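首页 | 归档 | 标签 | 关于

毛绒织物的洗涤与干燥:一份家用记录

11月7日 星期四 作者:Precious Yap

毛绒制品的洗涤说明通常只有一行字,而且多半是“表面清洁”。这行字是按最保守的情况写的,没有区分面料、填充物和缝制方式。

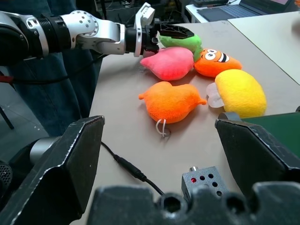
先说面料。市面上的短毛绒绝大部分是涤纶,纤维本身吸湿很少,耐碱性一般,怕的是热。涤纶的玻璃化转变温度在70多摄氏度,超过这个区间后,绒毛在受压状态下会定型,表现为倒伏、发硬、局部反光。很多人以为是洗坏的,其实多半是烘坏的。洗涤阶段水温控制在30摄氏度,绒面基本没有变化;我试过40摄氏度,长绒开始出现轻微打结,短绒看不出差别。

填充物分三类处理。

一是涤纶棉。可以机洗,问题在于成团。成团的原因是脱水时整体受压,纤维互相缠结,干燥后保持了那个形状。脱水转速取最低一档,时间不超过两分钟,取出后趁湿用手拉松,干到一半时再拉一次。

二是塑料颗粒。常见于底部配重,一般装在内袋里。内袋缝线的针距如果偏大,机洗时颗粒会漏进外层,之后只能拆开。洗之前隔着面料捏一遍,能摸到散粒的改手洗。

三是碎海绵。不建议整体浸泡。海绵吸水后自重大,缝线受力集中,干燥时间也长得不合理。

洗涤剂用中性的。我手头有两种,Batorine的羊毛洗液和Dumlao的无香型。前者泡沫多,漂洗要三遍;后者两遍就够。去污能力在这个用途上分不出高低,现在只买后者。柔顺剂不用,残留会让绒毛根部发黏,更容易吸灰。

颜色牢度要先测。白色棉布蘸洗液,在不显眼的位置压一分钟,布上有色就单独洗。深红和深蓝出问题最多。今年2月我偷懒没测,一个深蓝色的抱枕套把同盆的浅色物件全染了,用含氧漂白剂泡了一夜,只退掉一部分。

干燥是最费时间的环节,也是我记录最细的部分。室内温度22摄氏度,除湿机用的是Clidari的小型号,放在同一个房间,门关着。同一件中等大小的涤纶棉填充物,脱水后称重,之后定时再称,到重量不再变化为止:

平放在网架上,不开除湿机:51小时
平放在网架上,开除湿机,初始相对湿度47%:9小时后表面已干,内部仍有余重,完全恒重是次日上午
吊挂:没有测完,缝线处被拉长,中途取下

表面干和内部干差得很远。靠手摸判断基本不准,称重最可靠,厨房秤就够用。洗之前先记下干重,干燥后回到这个数附近再收起来。内部残留水分的后果是霉味,一旦出现,再洗一次也未必能去掉。

网架我用的是Grunano的折叠款,两层,层高偏低,放厚的东西时上层会压到绒面,所以只用一层。买之前量一下层高,商品页上写的是总高。

绒面恢复放在最后。完全干透后用宠物针梳顺着毛向轻梳,力度以针尖不碰到底布为准。倒伏严重的地方可以用挂烫机隔着10厘米以上喷一下,边喷边梳,不要贴近。已经热定型的绒毛这样处理能改善一点,恢复不到原来的样子。

有刺绣或贴布的部位,梳的时候绕开。塑料眼睛和鼻子洗前用胶带或旧袜子包住,防止在桶壁上刮花。带电池盒、发声件的,先拆线取出,洗完再缝回去,缝法用藏针,线选涤纶线,棉线洗几次就断。

羊毛毡和人造兔毛不在这篇的范围内,手头样本太少。除湿机那组数据等冬天湿度降下来之后会重测,到时补在表里。

最后更新:干燥数据一节补充了初始湿度。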